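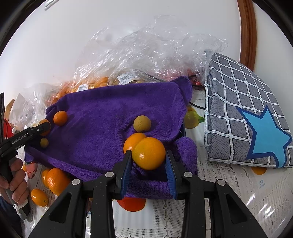 Week 8 handout: learning from hand-held gripper demonstrations

Reading for this session: the Menar notes on imitation learning, sections 3 and 4. Skip the proofs.

Last week we trained a policy on teleoperated data. A person drove the robot arm and we recorded the joint positions. The method today takes the arm out of the recording step. A person holds a gripper in each hand and does the task directly. A camera on the gripper records what the fingers see, and the tool's motion is tracked along with how far the fingers are open.

What goes into one training sample

Image from the gripper camera
Gripper pose, relative to the pose at the start of the sample
Finger opening
The next 8 poses and openings, used as the target

We use relative poses. The policy then does not need to know where the table is, and the same data can be used with a different arm.

Fruit sorting as a test task

Fruit is a useful test for grasping. An orange is round and rolls if a finger touches it off center. Sizes differ a lot, from a full orange down to something like a kumquat, so one fixed finger opening will not do. Clear plastic bags reflect light and change shape when moved. Printed fruit on a tablecloth is harder still, as a policy that relies on color and outline may reach for the print.

The Lindsay result

The Lindsay set has 300 demonstrations of picking up one fruit and placing it in a bowl. A policy trained on all of them succeeded in 95 percent of trials on a plain table. On a patterned cloth the rate dropped, and most failures were reaches toward flat prints. Adding patterned cloths to the training data recovered most of the loss. Adding more plain-table data did not.

Known problems

Tracking drifts when the camera is very close to a plain wall.
A held fruit can hide the next one.
People move faster than most arms can follow. Slow the playback before checking joint limits.

For the lab

Work in groups of 3. Load the Stusten split, train with relative poses, then train again with absolute poses. Plot both error curves on one set of axes and hand in the plot with a half page of comments.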